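February, bench notes, 4:30 pm

Second go at the Drusance wood glue. Guoqing Dong swears the 30 minute clamp time on the label is enough. I don't buy it. Of 17 lap joints clamped for 30, two let go when I leaned on them by hand, and both were pine. The oak held, but I wiped the oak down first and didn't wipe the pine, so that comparison is worth very little.

Chenxi Peng thinks the shop was too cold. Maybe – I never wrote down the temperature.
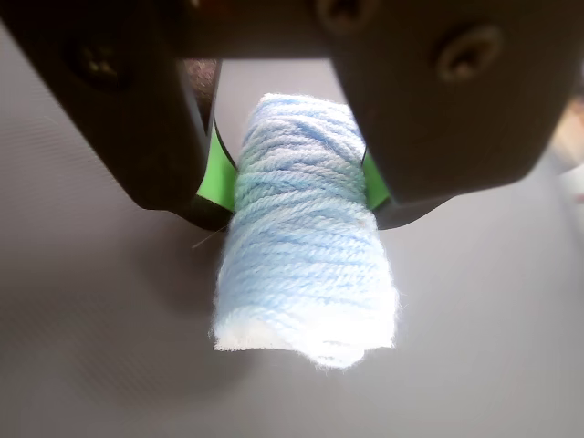 Next batch gets 46 minutes, all pine, all wiped, thermometer on the bench. Still need to ask Werkent for a fresh bottle.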